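Notes for Saturday, 2 pm: the small kitchen talk

Opening

Hello, thanks for coming, sit anywhere. (Wait for the chairs to stop scraping!) I'm going to talk about utensils for a bit, and before you all leave, I mean the ones you really use. Last June I emptied my drawers with Hendrik Ngubane keeping score, and he got to 68 before he wanted his tea. I cook with 11 of them.

So the first thing is to get the everyday tools up on the worktop in a caddy, right next to wherever you chop. Spatula, basting brush, that sort of thing.
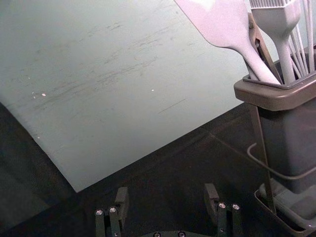 Sorting the caddy

I like a holder with compartments, and I like leaving room in it. People fill every slot on day one and then they can't get a whisk out without bringing the whole lot with it.

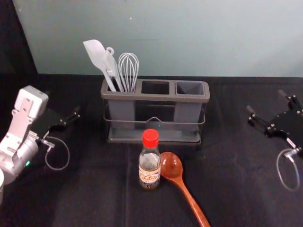

Ask for a show of hands: who owns more than one potato masher? Last time at Flevura it was half the room, and one lady had four! Let them chat, it warms everyone up. Then go on to handles. Handles down, heads up, so you can see what you're grabbing while the onions are catching.
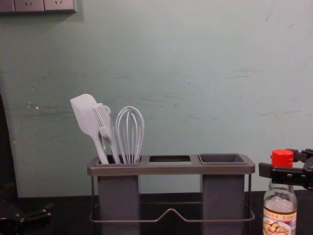 Where was I... washing the thing. Lift the cups out if yours come out, tip away the crumbs, give the tray at the bottom a good scrub. I do mine every 2 weeks, and I'd be fibbing if I said I never skip one.

Boards (keep short, tea is at three)

Scuffs on a board don't bother me. Deep cuts do, so run a fingernail across and see if it catches.

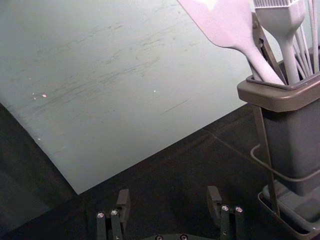

Scuffed board, with the caddy in its wire stand alongside.

Questions, then raffle. Remember to thank Drarkari for the hall.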